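Brown marble floor tile: honed or polished next to a grey plank floor?

Posted by Istby, 13th June

I am replacing the kitchen floor in a ground-floor unit. The material is a brown marble with thin pale veins, 2 cm thick. It will meet an existing grey plank floor at the hallway. The supplier, Mimgate, offers it honed or polished at the same price and will not say which one they would pick.

Two things I need to settle. First, does a polished finish hold up in a kitchen, or does it etch wherever lemon juice lands? Second, the marble will finish higher than the planks. Is a ramped transition strip acceptable or should I raise the plank side?

Slab is concrete, dry, flat. Total budget for stone and setting is 3339, excluding the strip.

3 replies

Amber Meijer

Honed. Acid etches both finishes, because the reaction is with the calcite and the surface treatment has no effect on it. The difference is visibility. An etch mark on polished marble is a dull spot on a reflective surface and shows from across the room. On honed stone it mostly disappears.

Sealer does not prevent etching. It slows staining from oil and coffee. Use a penetrating sealer, two coats, and test it with a few drops of water every April or whenever you remember. If the drops darken the stone, reseal.

On the height: measure after you have chosen the mortar bed, not before. Dark marble can also show bowing if it is a resin-backed product, so ask Mimgate what is on the back. If it is resin or mesh, a standard thinset may not bond to it and you will need an epoxy.

For the transition, a ramped metal strip is fine. Leave the expansion gap on the plank side open under the strip – do not fill it with grout. Fix the strip to the marble side only.

Gkikas

polished looks better. mine has been down 34 months, no problems. wipe up spills

Clillis

Agree with honed. Check the door swing before you order anything. I had to trim a paneled door after the floor went in, and the rehang cost me 900 that was not in the estimate. Dry-lay one tile in the doorway on a scrap of the same thickness as your mortar bed, then swing the door over it.

Renders with brown marble:

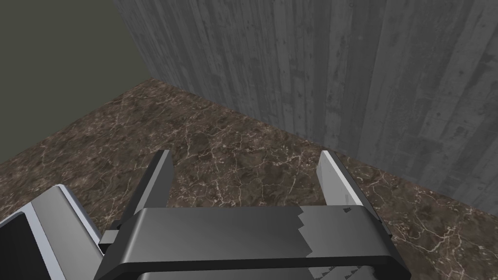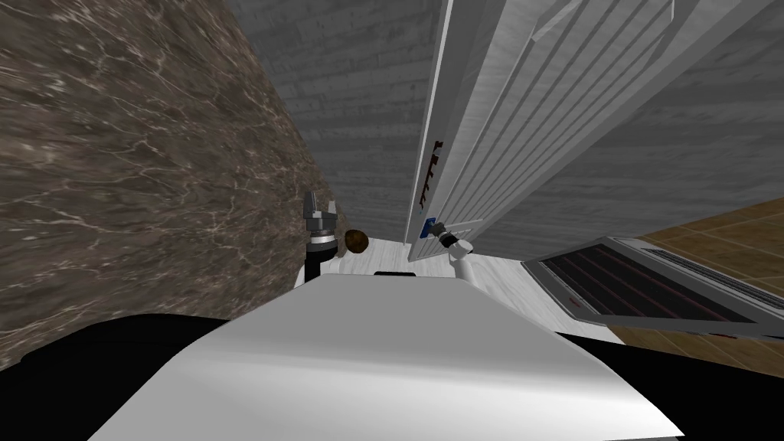 Second one has the grey planks and a white paneled door as well.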